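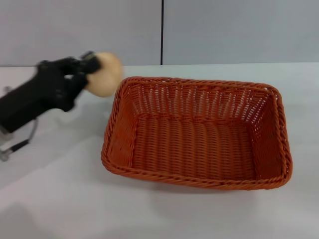
Plokgate packing hall, a few notes from my side of the table. I work here in the bread section since the time when Hornel still owned the building. Somebody asked me last month what changed for us after the robot hands came. It is too long for one post, so I make a thread.

First, the work itself. Our hall packs baskets for hotels and for breakfast rooms, mostly in Granport. Rolls, buns, small loaves. Before, we were standing in one row and everybody filled baskets by hand, the whole shift. The hand was fast. The shoulder was the problem.

Now the hands from Dimitrov do the round and soft pieces. One piece, into the basket, next piece. They are slower than a good packer. I say it because people outside always think the opposite. On a normal morning I would win against one of them until the first break. After the break, I am not so sure.

What they are good at is being the same at 4 in the morning and at 11. I am not the same at 11.

My job title is still packer, but the day looks different. I look after 2 stations. I bring the baskets, I check the grip, I take out the pieces that are pressed or torn, and I finish each order with the things the hands cannot do well. Long loaves, for example. Also anything with seeds on top, because the seeds come off and then the fingers slip.

The grip setting is a bigger subject than I expected. Too weak and the bun falls on the table. Too strong and you see the marks of the fingers in the crust. Every recipe wants a different number. In the first weeks we had a paper list with 41 settings on the wall, all written by packers, and half of them were corrected with a pen. The technicians later put this list in the system. I was a little proud of it, I admit.

Now the part which is not so nice. In our section we were more people before. No one was sent home on the day the machines came, this is true, and the company likes to repeat it. But when somebody left, the place stayed open, and after some months it was not a place anymore. The morning shift feels it most when two people are sick.

It is also more quiet. In the row we talked all the time, you could pack and talk and not lose the count. Now my nearest colleague is on the other side of the hall, and we meet at the coffee machine. I did not think I would miss this, but I do. We asked to have the stations turned so that we can see each other. They turned half of them in March. It helps more than it sounds.

About money. After the training we got a higher pay grade, but only those who passed the course for the stations. The course was in the afternoon, after the shift, and for colleagues with small children it was very hard to come. 2 of them finished it a half year later than the rest of us and had the old pay the whole time. I still think this was done badly, and I said it in the meeting too.

My shoulder is better. I must write this also, to be fair. I had pain for years and I slept on one side only. Now I lift less and I walk more, and in the evening my feet are tired and the arm is fine. An older colleague told me he would have stopped working already if he had to stand in the row still.

Something small: the orders changed too. With the old row we did not take anything under 50 baskets, it was not worth to set up the table. Now the office says yes to little cafes and to one school. So there is more changing between products, and each change is done by us - new setting, new basket, first piece checked by eye. On some days this is most of my work.

If your workplace will get such machines, my advice is to ask early who writes the settings, who gets the course and at what hour it is. We asked late. The color of the lockers we discussed for a whole meeting, and the hours of the course for five minutes.

Somebody will ask if I am for or against. I can not answer it with one word. I would keep the hands and I would bring back one person for each shift. This I also wrote on the form for suggestions in December, and I am waiting for the reply.

Tomorrow I start at 4 again, so I read your comments after lunch.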